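Endik gear box: read me first

Last touched Sep 27, 2022

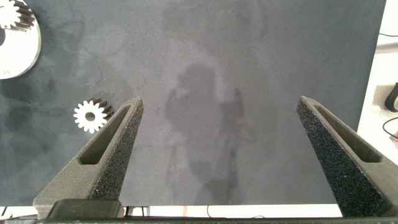

What's in the box

White gears, mostly. I started putting these notes together in June, when I realised I could no longer remember which gear belonged with which, and it has grown from there. There are 13 gears in the full set. The small ones are plain spur gears with square-edged teeth and a round hole through the middle, and the large ones are the chunky things that take up most of the tray (sorry, I never did find a better tray).

I keep a dark grey mat under everything. It's scuffed and smudgy by now, but a white gear shows up on it beautifully and I've stopped losing the little ones!

Names

Each gear goes by the name of the kit it was drawn for. Landari gears are the small ones, Alletti the large. Leitão is the odd batch with the tighter hole – lovely fit on the shaft, a pain to get off again. If you add one of your own, please carry on with the same pattern and put a line in the parts list.

How I sort them

Small gears first, always. I go round the mat picking up the Landari ones and drop them in the lidded tub, then stack the Alletti ones flat. A small gear will happily stand on its teeth and roll off if you nudge the mat, so go gently.

Sizes

The biggest gear is 100 mm across. The shafts are all 9 mm, except the Leitão one, which I measured twice and still don't quite trust.

Known problems

- 2 of the Alletti gears have a slight wobble. Fine for turning by hand, not much good for anything quick.
- The parts list still uses the old names in places. I'm getting to it.
- White picks up every fingerprint. Warm water and washing-up liquid, then leave them on a tea towel overnight.

Borrowing

Take what you like, but bring the small ones back in the tub, with the lid on.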